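The Takard casebooks and the question of who reads them

Dec 30, 2020

Readers of this newsletter will have had the announcement by now. The Takard asylum casebooks, 39 volumes of them, are to be transcribed by Skedoto and put online under the name Revivent. The launch notice promises that patients' voices will be "heard again for the first time". I have spent a fair part of my working life with those volumes and would like to register some doubts before the new site goes live in March.

The first concerns the voices. Anyone who has opened a casebook knows that patients hardly speak in them. What we have is a medical officer, often tired, often copying from the previous entry, noting that a woman is "much the same" or "inclined to argue". Now and then a phrase is put in quotation marks. Whether she said it, or said it like that, is a question on which a good deal has been written, and the notice shows no sign of anybody having looked at it.

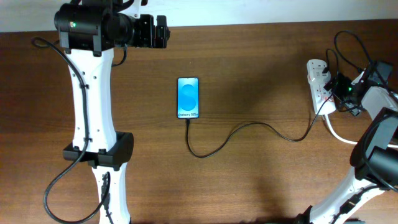 Then there is the transcription. The sample pages sent out with the notice are clean and easy to read, and I was impressed until I set them beside my own notes. "Restless" had become "restored" in two places. In a record of treatment that is a serious slip, and it runs in a flattering direction. I'm told the error rate is low. Low compared with what? The samples came from the later volumes, which are in a good round hand. Volume six was kept by a man who seems to have written on his knee, and I would like to see what Skedoto makes of him.

Abbreviations are another worry. The early officers used the same two letters for a draught and for a form of restraint, and only the rest of the entry tells you which is meant (and sometimes it doesn't). A search box will hand back both and say nothing.
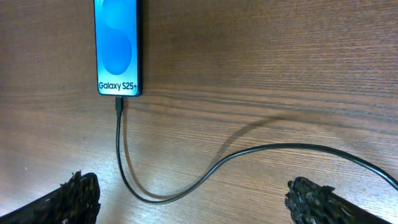
I should say what is good. The volumes are hard to get at, the bindings are going, and a student who lives 300 miles away can't be expected to come for a week on the chance of finding something. Clear pictures of the pages would be a real gift. If Revivent were offering those alone I'd have written a shorter and kinder piece. The plan as it stands puts the typed text first and keeps the page itself behind a second click — and we all know how many people make the second click.

The funding is odd as well. The Benedetti grant covers the transcribing and the website. It doesn't cover checking. That is to be done by "the community of users", which I take to mean our students, unpaid, in their spare time. A casebook page has up to 400 words on it and takes me half an hour to check properly. I have asked how many pages will be checked before March and was given 200. I then asked who had chosen them and have had no reply.

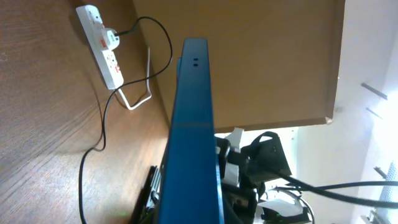

Members who have worked on asylum records elsewhere may remember similar promises. The older card index to Takard was also going to change everything. It is still in use, it is full of mistakes, and those mistakes can be traced through a shelf of books whose authors never went back to the volumes.

The project is taking comments until the end of January. I've asked for three things: that the page be shown beside the text, that unchecked pages be marked as such, and that the sentence about voices come out. Members wishing to add their names to the letter can do so through the society's office, where a copy is held along with the sample pages and my list of corrections.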